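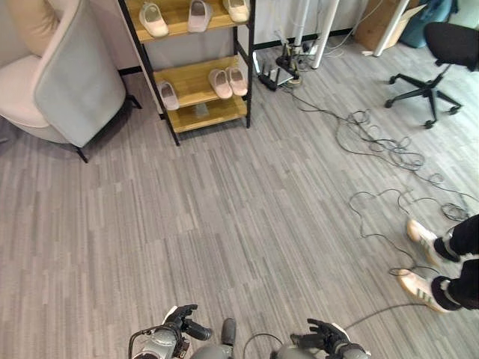
Fig. 1. Gray striped carpet, with an armchair and a shoe rack at the far side.

My project was about how sound behaves in ordinary rooms, and I picked it because my roommate could hear every word of my phone calls through the wall. I wanted to know if soft stuff on the floor makes a room quieter or if people just think it does.

I used a clap test. You clap once, record it on your phone, and measure how long the echo takes to die away. I did 12 claps in each of 4 rooms at Fluvcombe, always in the evening when the heating was off (the fan ruined my whole first set!). Then I asked 31 people from my dorm to listen to the recordings and say which room sounded "small" or "cozy."

The bare stairwell was the worst by a mile, no surprise there. The carpeted rooms had much shorter echoes, and around 70 percent of my listeners called them cozy. What I didn't expect was the curtains – opening them changed my numbers more than moving the furniture did.

My big mistake was clapping by hand. Mieke Van Rooij in the physics lab told me to pop balloons instead, and I only got to try that in March, so those results are in the appendix and I haven't compared them properly yet.

Contact the project office | Copyright Fluvcombe student projects | Back to top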